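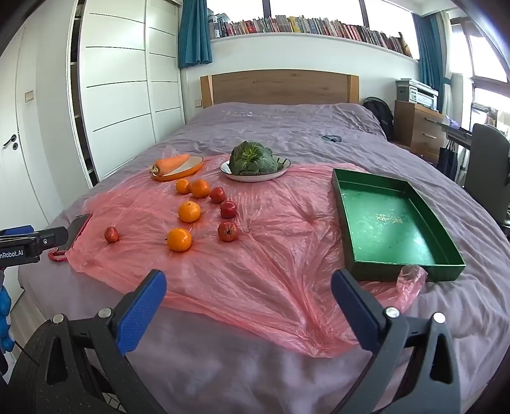
Mandarins and tomatoes, all on one sheet.

I met Siamak Karimi in November, in the one cafe in Drancombe that stays open past lunch, and we talked for so long that they started stacking chairs at us. He runs a fruit and vegetable round, 12 streets and a couple of farms up the hill, and I wanted to know how anybody still makes a living doing that.

"Barely!" he said, and laughed. "I started with 400 dollars and my uncle's van. The van was the worse half of the deal."

He buys most of his stock at the Gruseditz market (a long drive, and he's there before it's light) and he has strong feelings about how people treat fruit once they get it home. 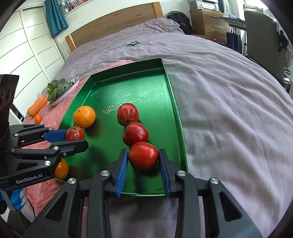
On storing apples

"Cold and on their own," he told me. "People put them in with everything, then they call me and say the carrots taste funny. Well, yes! Apples give off gas."

I confessed that mine live in a bowl by the radiator. He put his cup down and looked at me with real pity.
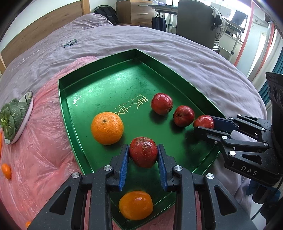
Siamak learned the trade from his uncle, who never wrote down a price in his life and could tell you what anyone's grandmother used to order. I asked if he misses those days, and he said he misses the talking. Supermarkets, he says, got people out of the habit of asking. Take a mandarin like the big one on the green tray, with its dimpled peel. "Pick it up," he said. "If it's heavy for its size, it's got juice in it. Looks won't tell you that." I've been weighing fruit in my hand ever since, and I get some odd looks for it.

He's thought about giving up, mostly in winter. A good week brings in about 900 dollars before gas. 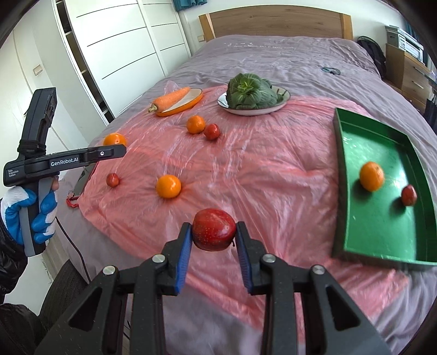 Haoran Yan thinks he should charge for delivery and has told him so more than once, saying that people would happily pay a little extra to have their potatoes carried up the stairs. Siamak won't hear of it. "Then I'm a delivery company," he said. "I sell vegetables."

He paid for both coffees and went off to move the van.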